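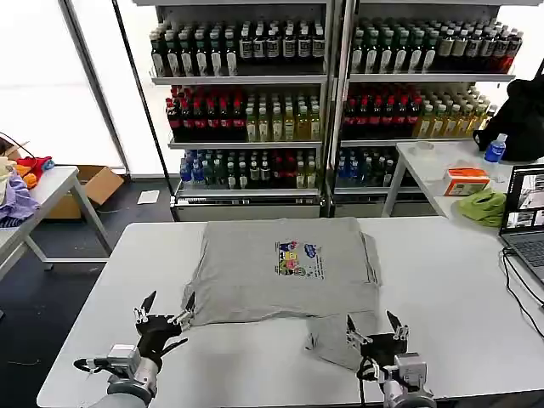
Culesport Clothing Room – progress report to the Baidoo Fund, November

Dear friends at the Fund,

Thank you again for the second half of the grant, and for your patience with our last report, which reached you later than we'd hoped. We have a good deal to tell you this time, and most of it has to do with T-shirts.

When we wrote in the spring, donated clothes were going out to families in whatever shape they came in, stuffed into bags and pulled out creased. Your money has let us set up a proper folding table, and what a difference a wide white top makes! You can lay a shirt out flat on it, see the print and the hems, and catch a stain or a tear before it goes any further. The shelving units in the same room are still full of bottled drinks for the food side, and for now the two jobs share the space happily enough.

We settled on one way of folding for everything with short sleeves. The shirt goes down flat, the sides come in, and then the bottom edge comes up to meet the collar. The bottom edge is where people struggle. On soft gray cotton especially, the lower part likes to wrinkle up into a loose flap, and it has to be pulled straight before the last fold or the whole stack leans. We've also agreed to leave the print showing wherever we can, so that a child looking for cartoon figures can find them without unfolding the pile (we learned this one the hard way at Stondport).

In this period we packed 29 family bundles, with 4 shirts in each, and ran 3 folding mornings that were open to anyone in the neighborhood. Our target for the grant year is 100 bundles, so we are behind where the plan said we would be. The slow part is sorting by size, as so many labels have been cut out or washed blank.

Jollum Laundry has offered us a weekly wash at a reduced rate, and we would like to move what is left in the printing line over to cover it – the leaflets came in under budget. Could you let us know if you are comfortable with that before the next payment is due?

With warm thanks from all of us at Culesport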